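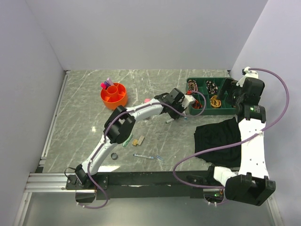 Foto: Gayan Sarkar

Tag der offenen Tür im Tischtenniszentrum Nellcombe

Ich war im Juli endlich mal dort, und was für ein Nachmittag! Die Halle hat eine lange Galerie, von der man alle Spielfelder überblickt, und als ich ankam, lief unten schon das erste Schautraining. Mitali Saha, die hier die Jugend betreut, ließ zwei Mädchen nur Rückhand gegen Rückhand spielen, bis eine von beiden nach 97 Ballwechseln lachend aufgab. Ich hätte ewig zuschauen können.

Danach durften wir selbst ran. Drei Stationen: Aufschlag, Beinarbeit und das, was sie in Nellcombe "den Kopf" nennen. Man spielt einen Satz ab 8:10 und muss vor jedem Punkt laut sagen, was man vorhat. Klingt harmlos, aber mir ist beim zweiten Ball glatt die Stimme weggeblieben (und der Aufschlag ins Netz gegangen). Mitali meinte trocken, das gehe den Ligaspielern auch so.

Am meisten hat mich überrascht, wie ruhig es zwischen den Ballwechseln zugeht. Handtuch, zweimal durchatmen, Blick auf den Schläger, weiter. Seitdem mache ich das zu Hause im Verein genauso, und meine Mitspieler aus Kovbridge gucken schon komisch. 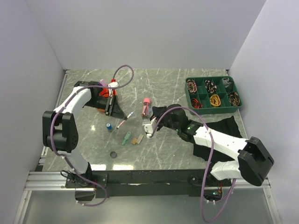

Kann man auch ohne Vereinsmitgliedschaft am Training teilnehmen?
Gäste sind bei den offenen Abenden willkommen, Hallenschuhe mit heller Sohle genügen, Schläger werden verliehen.

Zum Schluss gab es noch ein Doppelturnier mit ausgelosten Partnern. Wir sind in der zweiten Runde rausgeflogen, 9:11 im Entscheidungssatz, und ich fand es großartig!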